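Carrier oils for massage: which ones keep and which ones don't

14 shares | 3 comments

I threw out most of a bottle of grapeseed oil in April. It smelled like crayons. I had bought the large size from Mollix because the price per ounce was better, and then used it slowly, a palmful at a time, with the bottle standing on a shelf next to the radiator. After that I started keeping records, and these are the notes so far.

Rancidity in a massage oil is mostly oxidation. Oxygen reacts with the double bonds in unsaturated fatty acids, forms peroxides, and the peroxides break down into smaller compounds that smell of paint, putty or old nuts. The more polyunsaturated fat an oil contains, the faster this goes. Heat, light, air in the bottle and traces of metal all speed it up. Label words like "pure" or "natural" have no bearing on it. An unrefined oil may carry more of its own antioxidants than a refined one, but it may also carry more of the material that starts the reaction.

The oils I have tried, in the order I would expect them to fail:

Grapeseed. High in linoleic acid. Thin, light on the skin, absorbs fairly fast, cheap. First to turn.

Sunflower. Depends on the type. The ordinary kind behaves like grapeseed. The high-oleic kind lasts much longer, and the label should say which it is. If it doesn't say, I assume the ordinary kind.

Sweet almond. Mostly oleic acid with a fair amount of linoleic. Good glide, medium weight. Not suitable for anyone with a nut allergy, and that includes the person giving the massage.

Fractionated coconut. The longer-chain fats have been removed, so it stays liquid in a cool room. Almost entirely saturated, very slow to oxidize, close to no smell. It feels a little dry after 20 minutes of work and I end up adding more.

Jojoba. Chemically a liquid wax and not a triglyceride oil at all. Keeps for a long time. Expensive. It gets thick and can go cloudy in the refrigerator and clears again at room temperature.

My current blend is six parts fractionated coconut to one part jojoba by volume, so seven parts in total, mixed in a dry beaker. It goes into small amber bottles with disc caps. I fill them nearly to the top, date them, and keep one in use while the others stay in a closed cupboard. The small bottles matter more than the amber glass does if the cupboard is dark anyway. A half-empty liter bottle is half full of air and gets a fresh supply every time it is opened.

I don't like pump tops for storage. The pump pulls air in to replace what it dispenses, and the film of oil in the nozzle is exposed all day. The pump on my Plemasis bottle had a ring of sticky residue at the tip while the oil in the bottle still smelled fine. If you use a pump, wash and fully dry it between refills and do not top up a bottle that still has old oil in it. Old oil seeds the new oil with peroxides.

On vitamin E: tocopherol slows oxidation. It does not reverse it, and it does not act against bacteria or mold. In a blend with no water in it, microbes are not much of a concern as long as everything that touches the oil is dry. Once water gets in (aloe gel, floral water, a wet hand in an open jar) a proper preservative is needed, and tocopherol isn't one.

On scent: ylang ylang, lavender and most citrus oils contain compounds that oxidize too, and some of the oxidized forms are stronger skin sensitizers than the fresh ones. I now scent one small bottle at a time. A strong fragrance also hides the smell of a carrier that is on its way out, so I check the carrier on its own before I add anything.

On latex: every oil in this post weakens it. That applies to condoms, gloves and some diaphragms, and it takes only minutes. Polyisoprene is affected as well. Polyurethane generally is not, but read the package. A massage oil left on the hands counts as contact. Water-based or silicone products are the ones to use with latex.

On towels: oil that stays in cotton goes rancid in the cotton. Hot water, extra detergent, and a second wash if they still smell. Oily towels that come out of a hot dryer and are piled in a basket can heat themselves to the point of catching fire. Mine are hung on a line.

Branislav Kratochvíl wrote to me after the last post to ask about the almond oil sold under the Baláž name. I have used one bottle. It arrived with a clean smell and was still acceptable at 11 months, unopened for most of that time. One bottle is not a test. He prefers the Hovstead one, which I find heavier, though I haven't compared them side by side.

Next I want to try high-oleic sunflower in place of the coconut, at the same ratio, and see whether the drag later in the session goes away.
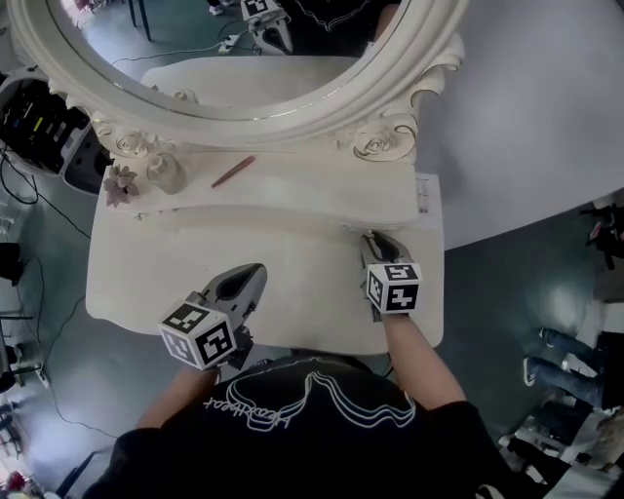
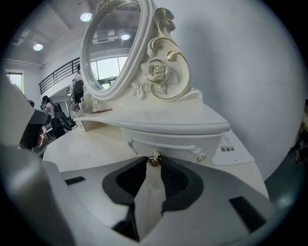

Oval mirror and carved rose.

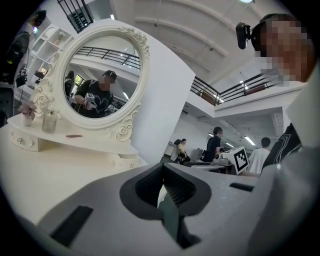
Can I keep massage oil in the refrigerator?

Most carrier oils can be refrigerated, and the ones high in linoleic acid benefit the most. Close the cap tightly, let the bottle come back to room temperature before opening it so that moisture doesn't condense inside, and expect some clouding or thickening in the meantime.

Related posts
Disc caps, droppers and pumps compared
Glycerin in water-based lubricants
Getting oil out of cotton sheets
Silicone on silicone: a patch test
Patch testing a new massage oil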